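Iolanda Pimentel on planners, simulators and the cost of a bad timestamp

Posted 8/2/22 by Kenna Leckie

Iolanda Pimentel maintains the motion planning stack at Purnach, where she is also responsible for most of the tooling that decides whether a change to that stack gets merged. The planner is called Haldane. The scene generator that tests it is called Trudora. She would prefer to talk about the second.

"The planner is a fairly ordinary sampling-based planner with a trajectory optimizer behind it," she says. "The interesting failures were never in the sampler. They were in what we told the sampler about the world."

Until last year the team tested against a fixed suite of 40 tabletop scenes, written by hand. Each had a known set of object poses and a goal for the gripper. A pull request had to pass all of them. Pimentel describes the suite as useful for two months and then misleading.

"People tune to it. You don't set out to, but you look at scene 12 every day, you know where the bottle is, and one day the clearance margin is exactly what scene 12 needs."

Trudora replaced the suite with generated scenes. Each nightly run draws 200 of them, with the room, the surface, the objects and the arm placement sampled separately. Objects are dropped from a small height and left to settle under physics, so some come to rest on their sides and some end up off the surface entirely. The team first discarded those layouts, then put them back.

"I argued for discarding them and I was wrong," Pimentel says. "If the object list says seven things and one of them is on the floor, the task layer has to cope with that. We found a crash in the goal selector the first night we left them in."

Rendering was a later addition. Haldane plans against collision geometry and has no use for the color of a wall, and for a while Trudora wrote out nothing but meshes and poses. The perception side needed images, and once they existed, the planning engineers began using them to triage failures.

"A log will tell you that link 6 came within two millimeters of a convex hull. You can read that for an hour. With the render next to it, you see that the hull is a bad approximation of a spray bottle, because it fills in the space under the trigger. Then you fix the hull."

The largest single problem she has dealt with was not geometric. Cillby, the message layer between perception and planning, stamped object poses on receipt instead of at capture. In simulation the two times were nearly identical. On hardware they differed enough that the planner was pairing an object pose with the wrong wrist camera transform whenever the arm was moving.

"We had 263 logged grasps with an offset error, and the offset pointed along the direction of travel in nearly every one," she says. "That should have told us immediately. We spent a week recalibrating the camera instead."

The fix was a few lines. The regression test took longer. Trudora now injects latency between the rendered image and the published pose, drawn from a distribution measured on the real arms, and the run fails if any consumer uses a transform from the wrong time.

Asked whether simulated results can be trusted for release decisions, Pimentel is careful. A simulation pass is required for a merge – it is not sufficient for a release. Contact is still the weak area. Soft objects are modeled as rigid, and friction values come from a table that she calls "mostly guesses, with version control."

Her current work is on replanning near clutter, where the approach to one object passes close to another.

"The arm comes down from above, and the last few centimeters are where the budget goes," she says.

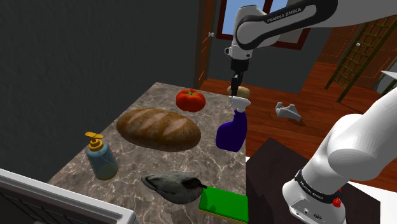

"So we split the query. One plan gets to a pre-grasp pose with generous margins, and a second, much shorter one handles the descent with the full meshes loaded. If the second fails, we keep the first and try a different wrist angle. It costs less than starting over, and the logs are easier to read."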